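Open Day at the Skomov Workshop: An Afternoon with Hand-Held Grippers 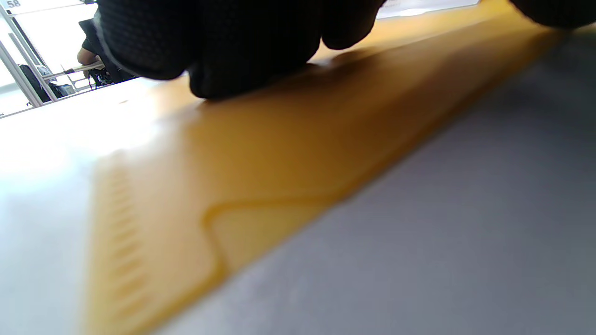
Gloved hands on a yellow set square during the drawing tools task.

On Sunday our club visited the open day of the Skomov workshop in Zoltidberg. Many of us expected big orange arms behind a fence. Most of the work we saw was done by people, with grippers that they hold in the hand and that carry a small camera. The recordings are used later to teach a robot arm the same movements.

The visit began at 2 in the hall on the ground floor. Our guide explained the three stations, and we were free to walk between them as we liked. At the first one, drawing tools had to be moved, turned and laid flat on a gray surface. It sounds simple. A set square is thin and it lies very close to the table, so there is almost no edge to take. The yellow plastic also lets the light through, and the guide told us that transparent things are still difficult for the software, especially in strong daylight. For this reason the team likes to record them at different hours.

The second station was for folding cloth, and the third was for closing boxes with a lid. At both of them visitors could try the gripper. I tried the boxes. The tool is lighter than I thought, but after a few minutes I felt it in my wrist. My first lid went on crooked and the second fell on the floor. The young people in our group learned it much faster than I did.

After the coffee break we saw the arm itself, which the workshop calls Hervieu. It has learned from 675 recordings of the box task, and 198 of them were made by visitors at earlier open days. Hervieu closed the lid well in the first two tries. In the next one it stopped above the box and waited, and the guide had to start it again. I was glad that they showed us this too, and there were many questions afterwards. Somebody asked if the arm could learn to use a set square. The answer was that it can push one along the table, but it cannot yet lift one every time.

Some practical information for members who could not come. The next open day is in November, again in the same hall. Entry is free, but groups should write to the workshop before they come. The bus from Prernport stops near the gate and the walk is short. Children are welcome if an adult stays with them. Please bring shoes with closed toes, as the guide was strict about this at the door. If you want to travel with the club, put your name on the list at our next meeting.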